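Gray storage bins scuffed white inside near the top. Clean, paint or replace?

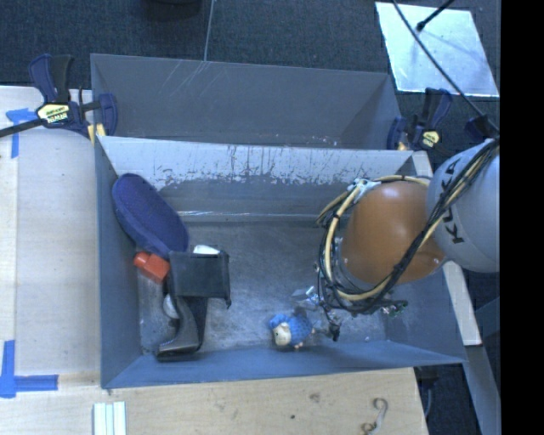
Posted by Dilani Hettiarachchi, Mar 8, 2021

Can the pale, scraped-up band on the inside wall of a gray storage bin be cleaned off, or is the surface worn for good?

Try a wet rag with dish soap on one small patch, and if the marks are still there once the patch dries, treat them as wear and leave them alone. Scuffs left by something softer rubbing on the wall will often come off. Scratches in the bin itself won't, and scrubbing harder adds new ones.

That was the reply I got from the Drovton store when I wrote to them, and I'm not sure I buy it. It sounds like what a store says when it doesn't want to take a bin back. So I'm asking people who don't sell bins.

We keep two big gray ones back to back along the wall of the toy room at our community center. The front one gets all the traffic. Small stuff goes in there, knitted animals and dolls mostly, and the kids and grown-ups lean over and dig. The inside of the far wall has gone whitish along the top, with ragged streaks running down and dark specks in it. Lower down it's still a decent gray. The floor has scrapes and cloudy patches. The bin behind has a few faint scratches and otherwise looks fine.

What I want to know:

Is there any product that really brings the gray back? My sister-in-law swears by a restorer called Pestden and I've seen the before and after pictures, but I've seen those for a lot of things.

Does the worn part shed? We have soft toys sitting in there and I don't want grit or dust ending up in the knitting.

Would you just swap the front and back bins and stop thinking about it?

I should say I'm not after a liner that costs more than the bin did.

Kasun Wanigasekara

I'd be careful with the restorer. I've used two different ones on outdoor chairs, and both did the same thing: looked great for a few weeks, then patchy. What they do is put an oily or waxy film over the scratches so the light doesn't catch them. On a chair leg, fine. On the inside of a bin full of knitted toys I'd want to know where the film goes when it leaves the wall, and I have a pretty good guess.

Same with paint. You'd be painting a surface that gets rubbed every day, by the very things that wore it down in the first place. It'll chip, and then you have paint chips in with the toys. I wouldn't.

On shedding, don't take my word or the store's. Empty the bin, wipe the white band with a dry black sock and look at the sock. Then do the same on the smooth gray part lower down. If both wipes look alike, the white is just roughed-up surface and I'd put the toys back in. If the top one comes away powdery, wash it, let it dry, and do the sock again in a week. Powdery both times and I'd retire that bin to garden tools.

Dark specks I'd go after with a soft brush, not the green scratchy side of a sponge. I've seen people recommend melamine sponges for this. They're very fine sandpaper, whatever the box says, and on gray they leave a dull spot that shows more than the speck did.

Swapping the bins works, sure. It only means you'll have two scuffed ones eventually. I'd still do it, because the wear gets shared out and neither of them ends up as bad as your front one is now.

One thing I'd question is whether the digging is what's doing it. Hands and knitted animals don't usually scrape a wall. Does anything hard go in there too? Or do people drag it with something stacked inside? Our worst bin got that way from a stack of wooden puzzles that went in and out twice a day. We moved the puzzles to a shelf and the bin has looked the same ever since, ugly, but no uglier.

Nusrat Sivakumar

just buy new ones?? they're not expensive. I got mine from Somach and they're great, 10 out of 10. Had them 3 months and not a mark on them

Nuwan Samarakoon

Three months isn't a test of anything, sorry. Mine looked new at three months too.

I run the lending shelf at a playgroup, and we've been through this with bins from two makers, Öztürkmen being the better of them and still not scuff-proof. I tried a heat gun once because a video told me to. On a scrap piece it did darken the white marks a bit. On the actual bin I held it too long and got a wavy patch as wide as my hand. The person in the video didn't mention that part. I would not do it on a wall anyone has to lean on, and I wouldn't do it indoors at all.

For a cheap liner: a flat piece of felt or an old towel on the floor of the bin. It does nothing for the wall, but small toys sit on cloth and you can shake it out and wash it. For the wall itself I've found nothing worth the money. I did try sticky shelf paper. The kids had it off before lunch.

As to dust in the knitting, the toys pick up far more from the carpet and from people's sleeves than from a bin. Wash them on whatever schedule you already have. Check the washing label if there is one, and if it's handmade, go cool and by hand, then let it dry flat all the way through before it goes back in with the others.

If you still want to try Pestden, put it on the outside, low down at the back, and wait until May before you decide. If it still looks good by then, come back and say so. I'd like to be wrong about that one.

Dilani Hettiarachchi

Did the sock thing. Top and bottom wipes looked the same to me, slightly gray, so I suppose that's ordinary dust. Soap took off a few of the dark specks and did nothing to the white.

Kasun, you may have a point about hard things. I asked and apparently a metal tin of dominoes lives in the front bin some afternoons. It has been given its own spot on the shelf. We'll swap the bins over at the next cleanup and I'm putting a towel in the bottom. Skipping the restorer for now.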